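How to Move Your Forum Categories Into a Collapsible Sidebar

7 May 2019
By Tharun Raju
Print this page | E-mail this page to a friend

I get asked about the sidebar on the Mahuika boards more than anything else on the whole site, so let's finally write it up! By default the Druko forum software stacks every category down the index page in one long column. That's fine with a handful of boards, but once you've got a few dozen your members are scrolling forever to reach the off-topic section (and we all know that's where they're going).

What we're going to do is pull the category list out of the index template, drop it into a narrow column on the left, and let people fold each category open and shut. No plugin needed. You'll edit two templates and one stylesheet, and if you can copy and paste you can do this.

I'm assuming you're on the Restex theme or something based on it. Other themes work too, but the class names will be different and you'll have to hunt for them a bit.

Before you start

Make a copy of your theme. In the admin panel go to Looks > Themes, click the little arrow next to Restex and choose Duplicate. Call it something like "Restex sidebar test" and set it so only admins can see it. All the edits below go into that copy, and your members will carry on using the old one in the meantime.

Also turn off template caching while you work. I once spent a whole evening editing a file that the board wasn't even reading – very silly, and very easy to do.

Step 1: Find the category loop

Open the template called index_main in your copied theme. Scroll down to line 79, or search for the word catloop. You should find this:

{start:catloop}
{category_block}
{end:catloop}

Cut those three lines (cut, don't copy, or you'll get every category twice). In their place type:

{insert:index_sidebar}

Save it. If you look at your index now it'll be blank in the middle, and that's exactly what we want at this stage.

Step 2: Make the sidebar template

Create a new template in the same group and name it index_sidebar. The name has to match what you typed in step 1, all lower case, underscore and not a hyphen. Paste the three lines you cut, then wrap them so the whole thing looks like this:

[div class: side-wrap]
{start:catloop}
{category_block}
{end:catloop}
[/div]

Druko uses square brackets in its templates, so don't swap them for regular HTML tags. It does accept raw HTML in some places, but the loops get very confused by it and you may end up with only your first category showing.

Reload the index and your categories should be back! They'll still be full width. Hang in there, the stylesheet is where it gets fun. 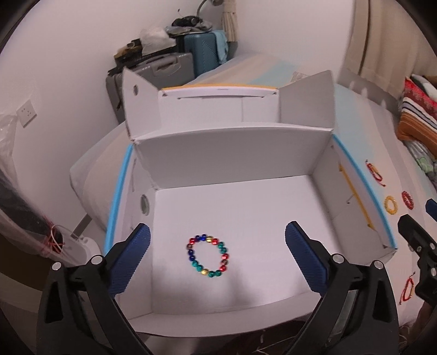
Step 3: Give the column a width

Open main.css in the theme editor and go all the way to the bottom. Add these rules after everything else:

.side-wrap {
 float: left;
 width: 201px;
 padding-right: 4px;
}

I know 201 looks like a typo. Restex draws a single pixel line down the right side of every block, and with an even 200 the board names wrapped onto a second line on my setup. Try your own number if your board names are long, just don't go so wide that the recent posts list gets squashed.

Now find .index-content in the same file and add overflow: hidden; to it. This keeps the main part of the page from sliding underneath the column. If your theme has a footer bar, give that clear: both; as well or it'll creep up beside the sidebar on short pages.

Step 4: Add the folding

The lovely thing is that Druko already ships with a fold script, it's just switched off for the index. Go to Settings > Display > Index Options and tick "Allow folding blocks". Then go back to the category_block template and find the heading line:

[div class: cat-head]

Change it to:

[div class: cat-head foldable]

That one extra word does all the work. Click a category heading and its boards tuck away, click again and they come back. The script keeps each person's choice in a cookie, so if somebody folds away the Support section on Monday-morning autopilot it'll stay folded until they open it again or clear their cookies.

Want some categories folded from the start? Put "folded" after "foldable". I do this for our archive, which is huge and hardly ever read.

Step 5: Check it on a phone

A narrow column is great on a monitor and horrible on a small screen. Add this below your other rules:

@media (max-width: 600px) {
 .side-wrap { float: none; width: auto; }
}

Now the categories go back to full width on phones, and the folding still works there, so it's a nice improvement for mobile people too.

If something goes wrong

Sidebar shows up at the bottom of the page: you've got a missing [/div] somewhere, nearly always in index_sidebar.

Headings don't fold: check whether the Flimura add-on is installed. It loads its own older copy of the fold script and the two fight each other. In Flimura's settings, untick "Load scripts on index" and clear your browser cache.

Everything looks right for you but guests see the old layout: your copied theme is still set to admins only. Open it up, make it the default, and turn template caching back on while you're in there.

I've tested all of this on version 2 of Restex. If you get it running on another theme please post your class names in the comments and I'll add them to the page!

Print this page | E-mail this page to a friend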